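Fake flowers on the kitchen table, yes or no?

lolia_porch
2020-01-04
Okay, settle this for me. My sister says artificial flowers look sad. I say I'm tired of paying for roses that flop in 2 days -- and my round table looks naked without something on it!
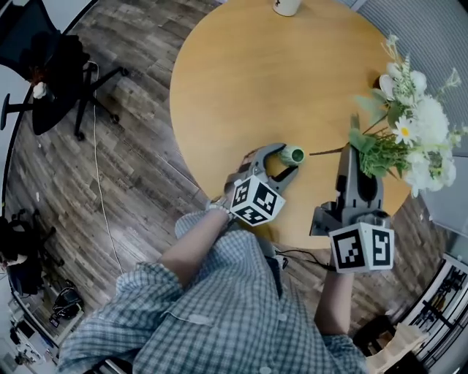
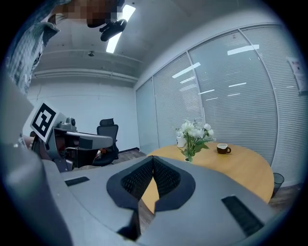 I'd keep a bunch out until October, then swap in something orange. Too tacky?

Chiến Âu
Not tacky, but they collect dust like crazy. I paid 40 bucks for a bunch in Nalbridge and gave up washing it.

thân_grows
Sorry, I'm with your sister. Get a potted plant.

lolia_porch
I kill potted plants, that's the whole problem lol

Cúc Dương
Disagree with thân. Mine fool everybody who comes over (cool setting on the hair dryer for the dust, Chiến!). Just don't put them in a sunny window -- my blue ones went gray.

thân_grows
Fine, but a pothos is really hard to kill.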